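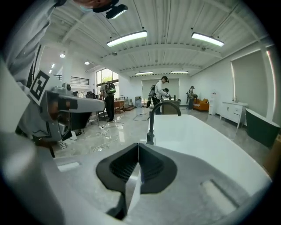
White metal ceiling and long LED lights in the big room

We use cookies to remember your settings. By staying on this site you accept this.

Black deck-mounted faucet on a white tub: how do you keep it clean?

Posted Saturday, September 12, 2026 by Samer Karaki

We're redoing our upstairs bathroom and I've been looking at tubs in a showroom. The room is large and very bright, with long lights across a white ribbed ceiling, so everything looks spotless in there. Our bathroom has one small window and hard water.

The tub I like is white with a wide, smooth rim. The faucet is a black gooseneck mounted on the tub itself, and there is a slim black hand shower standing next to it.
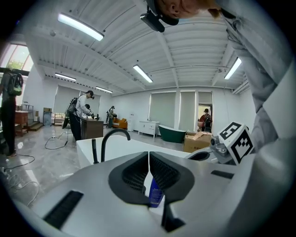 My worry is the black finish. I have a black kitchen faucet from Skalletti and it shows every drop. I've been wiping it with a bathroom spray from Colness -- the label doesn't say anything about dark finishes. Is black a bad idea with hard water? And is it a problem to have the fittings on the tub if something needs fixing later?

Bláthnaid Ní Bhriain
We have had black fittings since May and our water is hard too. Wipe them with a soft dry cloth after every bath. If spots have already formed, use a cloth with warm water and a drop of dish soap, then rinse and dry. I'd stop using the spray until you've checked with whoever made the faucet. Acid cleaners can dull some black finishes, and once it's dull it stays that way.

On repairs, ask how the plumber gets to the connections under the rim. Ours has an access panel at the end of the tub. If yours is going against two walls, settle that before the tile goes up -- our first plan had no way in at all.

pascual_tiles
Get chrome. Shows less.

arer3461
Chrome spots too, they just look different. Also check how far the spout reaches over the tub and ask about the length of the shower hose. Sit in the tub before you buy it.

Comments (3)

Samer Karaki: Thanks. I'll ask about the access panel.

hallway_dee: Would a water softener help with the spots?

Bláthnaid Ní Bhriain: It should, but you'll still want to dry the faucet.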